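4. The chore suite and what counts as done

Most claims that machines are nearly ready for housework rest on the middle third of a chore. The towel is already on the table, flat, in good light, and the machine folds it. What came before (finding the towel, getting to it past the dog bowl) and what comes after (putting it somewhere a person would look for it) are left to whoever is standing nearby. We have written papers like that ourselves and would rather not write another, so the Larkside suite scores a chore from the spoken request to the point where a tired adult would agree that it no longer needs doing.

The suite has 7 chores, drawn from a diary exercise carried out in Parkenton homes and in the back room of a small repair shop. None of them is difficult. That was the selection rule: a chore was admitted only if the people who kept the diaries had trouble saying how they did it. "I just pick it up" appears so often in the diaries that we stopped coding it as an answer. Machines, it should be said, do not just pick anything up. They negotiate.

4.1 Handles, straps and other simple things

We expected the heavy or floppy items to give the most trouble. The light plastic ones were worse. A molded handle is made for a hand that can feel its way under an arch while its owner looks at something else, and it tells a person where to hold without any printed instruction. To a planner it is a smooth pale curve with few features and an opening whose depth changes with the shading. Add a strap across it and there are now two things that might reasonably be grabbed, one of which will move. Our grasp proposals put the strap and the handle in the same category, "graspable," and this is true in the way that a door and a curtain are both openable.

The floor is the second half of the problem. Household floors and shop floors have cables on them, and they have feet on them. A route planned over a clean floor plan is a route through a house no one lives in.

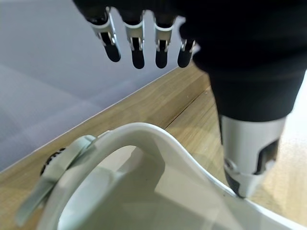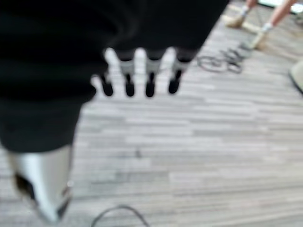
Figure 2. Work at close range. Top: a white plastic object with an arched handle and a strap, at a wooden tabletop. Bottom: the hand over striped gray carpet, with coiled cable and a person's feet nearby.

4.2 Scoring

Each attempt was given one of three outcomes. "Done" means that the chore was finished and nothing else had been made worse. "Done, with regrets" means that the chore was finished and a new one had been created, usually a smaller one. "Not done" needs no gloss. The middle category was added after the pilot, when raters kept writing comments in the margin that were longer than the form.

The Mercado protocol, from which ours is adapted, stops the clock when the item reaches its target. We keep it running until the arm is clear and the item has been left alone for a short interval. The change is unkind to our system. Items that arrive are not always items that stay, and a good deal of the skill in putting something down lies in letting go of it, a stage that our earlier controller treated as a formality.

We logged 3628 attempts. Of these, 313 were excluded before scoring for faults in the logging itself, such as missing timestamps, and we did not exclude any attempt for being embarrassing. Two raters scored each remaining attempt separately and discussed the disagreements, which were mostly over whether a thing was "put away" or only "put." We side with the stricter rater in all such cases, on the grounds that she has children.

4.3 Interventions

Any help from a person ends the autonomous part of an attempt. This includes verbal help, nudging the item closer, and the quiet lifting of a cable with one foot, a service that people provide to machines constantly and without seeming to notice. In the pilot it was not recorded at all, and completion looked healthier for it. The Ukance log format now has a field for it, and the raters were trained to watch feet as closely as hands.

We make no claim that the suite covers housework. It has no stairs, no wet dishes and no one in a hurry. A system that did well on all of it would still need watching on a Friday evening, and Section 5 reports how far ours is from doing well – by chore first, and then by the stage at which the attempt came apart.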